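4. Adding a property listing

This section covers creating a listing in Plakeo, attaching it to an agent and publishing it to your website and to the Plidness portal feed. You need an office account with the Editor role. Viewer accounts can open a listing but the Save button is greyed out.

4.1 Before you start

Check that the branch address and the default currency are set under Settings > Office. If the currency is changed later, existing listings keep the old one and must be edited one at a time.

Have the following to hand:

- the signed agency agreement, as a single PDF
- the floor area in square metres
- the energy rating and its certificate number
- the asking price, or the monthly rent for lettings

4.2 Creating the record

1. Open Listings and click New.
2. Choose Sale or Letting. This cannot be changed once the record has been saved.
3. Enter the postcode and click Find. Pick the address from the list. For new-build plots that are not yet in the address file, tick Enter by hand.
4. Fill in the reference. Leave the field blank to let Plakeo give the next free number. References brought over from Nustura keep their original form, for example N-503.
5. Enter the price as whole units with no commas. The comma is added when the page is shown.
6. Select the price label: Asking price, Offers over, Guide price or Price on request.
7. Click Save draft.

Note: With Price on request the figure is hidden from visitors but is still used by the search filter. A visitor who sets an upper limit below the stored figure will not see the property.

4.3 Description and rooms

The short description appears in search results. The long description appears on the property page only and may contain up to 1,000 words. Text pasted from a word processor loses its bold and italic marking.

1. Open the Text tab.
2. Type the short description. Anything past the limit shown under the box is dropped without warning when the feed is sent.
3. Type or paste the long description.
4. Click Add room for each room. Give the name first, then length and width in metres. Leave both measurements empty if the room has not been measured; do not enter zero.
5. Drag the rooms into the order in which they should be listed.
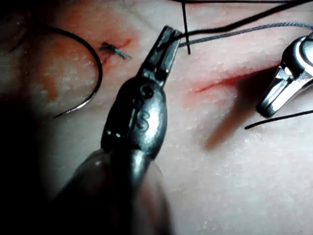 6. Click Save draft again. Room entries are not saved by moving to another tab.

Caution: Deleting a room cannot be undone. To take a room off the public page for a time, clear its Show box.

4.4 Assigning an agent

1. Open the People tab and click Assign.
2. Select the lead agent. Enquiries from the property page go to this address.
3. Add a second agent if viewings are shared. The second agent receives viewing requests but not offers.

If the agent is missing from the list, the user profile has no telephone number. Add one under Settings > Users and reload the page.

4.5 Publishing

1. Click Check. Missing fields are shown in red.
2. Correct them and click Check again until the button turns to Publish.
3. Tick Own website, Plidness feed, or both.
4. Click Publish.

Your own website is updated at once. The feed is sent overnight, and a listing published after it has gone out will wait until the next one. Do not unpublish and republish to speed this up. The portal treats the second copy as a new property and the viewing figures start again from nothing.

Error 203 means that the portal has refused the reference as a duplicate. Search archived listings for the same reference, change the older one, then publish again. References longer than 64 characters are also refused, with no error number.

4.6 Marking as under offer or sold

Change Status on the first tab. Under offer keeps the property in search results with a banner. Sold removes it from search but leaves the page in place for anyone who has the link. Listings marked Sold are moved to the archive at the end of December.

Section revised 13th August by Valentin Pop, following changes to the feed settings for Moldovan branch offices.

Related items
Setting up office and branch details
Importing listings from Nustura
Booking and cancelling viewings
Plidness feed: list of error numbers
User roles and permissions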